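Elba Garrido has been collecting action figures long enough to have owned, sold and bought back the same ones. Her current project is Flultevel, a toy line made by the small firm Arancibia, and she is after the complete first series of 39 figures.

"I'm missing three," she said when we spoke on Mar 5, 2018. "Two of those I've seen for sale, but the capes were replacements."

Garrido keeps most of her figures loose. She says sealed boxes don't interest her much, though she pays attention to the backing cards because early ones list the accessories.

"The Harbor Guard came with a lantern and a short spear. People sell him with the long spear from the Captain. It fits his hand, so buyers don't question it."

Her advice to new collectors is to check the joints first. The knees on the early figures loosen, and the pegs at the wrist can snap if they are turned too fast. She won't glue a broken peg. Santino Toledo, a friend who repairs figures, drills them out and fits new ones, and a repair can take him up to two weeks.

She has no plans to start on the second series. "The paint is better, but they dropped the elbow joint. I like to pose them."

Garrido will bring part of the collection to the Pravport toy fair in July. She is still looking for the Ferryman, with or without his oar.
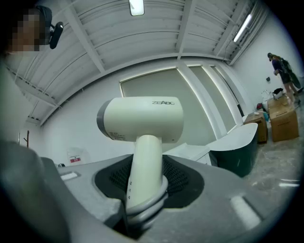
White ZEABC hair dryer, held at the handle.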